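Small Parts, White Table

2022-03-02

I've wanted to do a piece on sorting for ages, because I'm terrible at it. My own hardware lives in a coffee can. So when a parts sorter at Zavico agreed to chat (no names, please, was the only condition), I brought a notebook and a lot of questions.

First one: why a white table?

"Because you lose everything on wood," I was told, with a laugh. "I had a nice old oak desk until November and I bet there are still pins in the cracks."

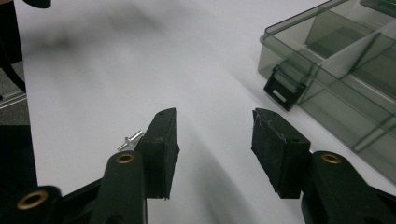
A silver metal pin on the white tabletop.

Pins, I learned, are the worst of it. They roll, they hide under your sleeve, and they all look alike until you need one. "I bought a bag of 1000 once. Never again! Now I get 100 at a time and I put them away the same day."

Put them away where? Now we were getting into it. My host has tried jars, egg cartons, and a Sostititz drawer cabinet that cost some 300 dollars and went to a cousin after 3 weeks. "Drawers are fine if you remember what's in them. I don't. I want to look down and see my stuff."
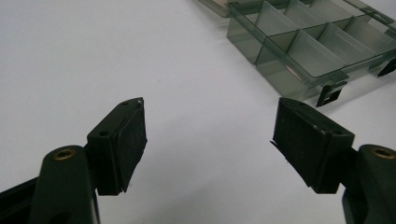
Chan

See-through compartment organizers won in the end, and I get it. Smoky gray plastic isn't as clear as glass, but my host likes it better. "The totally clear ones glare at me under a lamp. My eyes get tired."

I asked about labels and got a face. "I label the lid, then I put the lid on the wrong box. So no labels."

And the best habit to start with, for a coffee can person like me? "Dump out one handful. Sort that, then go eat lunch."

I went home and did one handful. It took me most of an evening, and I found a key I'd been missing.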